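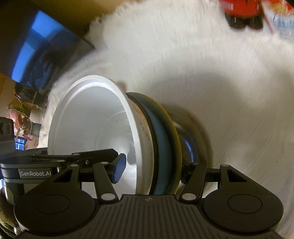 Four nested bowls on a shaggy white rug.

The Myth of the Nesting Bowl

By Sorcha Mac Mathúna
17 May 2023

I would like to meet the person who first decided that a bowl is improved by having another bowl inside it. I don't want to shout at them. I want to see their kitchen. I suspect it has a great many cabinets and that they eat out.

Nesting has become the one thing you can say about a bowl that makes people buy it. Color will do for some shoppers, and weight for a few old-fashioned ones, but say that a set nests and a certain kind of adult goes soft in the face. I have done it myself. Nine years ago I bought a set called Mondari because the box had a drawing of all the bowls closing up into each other like a telescope. It cost 45 dollars and I carried it home on the bus feeling I had solved something.

What I had solved was the problem of where to put bowls I didn't previously own.

The argument for nesting goes like this. Bowls take up room. A bowl is mostly air, so you are giving shelf space to air, and if you fill that air with a smaller bowl you get the smaller bowl free. I can't fault the arithmetic. My complaint is with everything that happens once you want to cook.

The bowl you want is never the inside one. I make a salad dressing, I need something small, fine, that one lifts right out. But most of what I do in a kitchen happens in the second biggest bowl. Pancake batter, meatballs, tossing potatoes in oil. To get it I have to take the stack down, take out the little ones, put them on the counter, take my bowl, put the little ones back in the biggest, and put the stack back up. Then I wash my bowl and do the whole thing again in reverse. Most people don't. Most people leave the little ones on the counter, and so the space saved in the cabinet is spent beside the stove, where it was worth more.

And that is if the bowls will come apart. My Mondari set had a way of gripping. Put away with a little water on them, two of the bowls would lock together so hard that I once ran hot water on the outside one and packed ice in the inside one, at ten at night, wearing one oven mitt. My sister's advice was to bang them on the floor. She has a rug in her kitchen, a long-haired one, which I have views on as well, but I will admit a bowl can be dropped on it.

The catalogs would have you believe that the answer is a better set. Stonora sells one with a rubber ring under each bowl. Phetsri has one where each piece has a little ear sticking out, so you can pick the one you want, in theory, out of the middle. I have tried to pick one out of the middle. You can't. They are in each other. An ear only gives you something to hold while you find that out.

Then there is the matter of matching. A bought set nests because somebody drew it that way, and it goes on nesting until the first piece breaks or goes to a potluck. After that you are on your own. Look in the cabinet of anyone over 40 and you'll find what I think of as the real nesting set: a white one, a blue one, something with a yellowish rim, and a steel one that will outlive us all. They came from different places and different decades. They go together more or less, the way people on a long train ride do. Tip the stack on its side and you can read the rims like the edge of a plate rack.

I like those stacks a good deal better than the ones in boxes, and I notice that their owners never mention nesting. They put the bowls inside one another since there was nowhere else to put them. It was a thing you did with bowls before it was a thing you paid for.

Something else the box doesn't say is that a nested bowl is a hidden bowl. I went through my own stack this spring and found one with a rusty sort of stain near the rim, which I would guess was turmeric, though I haven't cooked with turmeric since the winter. A bowl on an open shelf would have shamed me into scrubbing it. This one had been tucked against its neighbor where I never had to look. Baking soda took most of it off. The rest is staying.

I put all this to a friend who organizes closets for money, and she told me I was making a fuss over lifting three bowls. She has a point. It takes 9 seconds or it takes 26, and either way I have the time. But she also told me, a few minutes later, that she had just bought a Brakamix hand mixer that comes with its own bowl, and that the bowl doesn't fit inside any of her others, and that she now keeps it on top of the refrigerator. I asked whether she used it. She uses it constantly. It's the only one she can reach.

So I have made some changes. The small bowls live in a drawer, side by side, where they waste a scandalous amount of air. The second biggest bowl sits by itself on the lowest shelf with nothing in it but an occasional lemon. The biggest is on top of the cabinet and comes down for Thanksgiving and for one cookout in July. I lost a shelf doing this. I had been using that shelf for a fondue pot and a stack of lids that don't belong to anything, so I can't say I've grieved.

People with really small kitchens will tell me they don't have a shelf to lose. I lived in one of those kitchens for years, and what I would say to my younger self is to own two bowls. One big, one small. The small one can sit in the big one if it likes. You can see right down to it, you can get it out with one hand, and you will know at all times whether it is clean.

The Mondari set, or what's left of it, went to my nephew when he moved into his first apartment. He was delighted. He showed me how they all fit together.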